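November, Lutow kitchen bench, Teodor Pop

Back on the plush fruit task this afternoon, moving each piece from the blue plate to the cutting board by remote control. I took the first 6 runs myself and felt terribly clumsy, but my hands remembered the trick of it after a cup of tea — small moves, and let the arm catch up before closing.
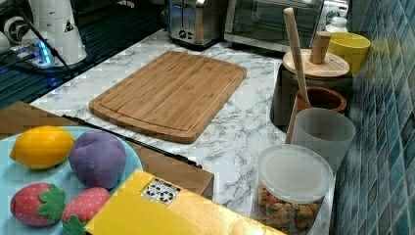
Do we keep the runs where the operator fumbles and tries again?
We keep them if the fruit ends up on the board, and mark them "retry" in the log so Heiskanen can sort them out later.

The lemon is still the friendliest of the lot. Strawberries I find harder, and I'd like us all to come down from straight overhead, slowly, and to stop for a breath over the board before letting go.
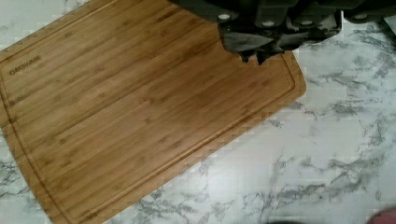

The pause helps me a good deal with judging height from the wrist view, so please try it before you decide it's fussy! Total stands at 66 runs for the Jumbridge set, 2 of them thrown out for lag. Next up is the plum.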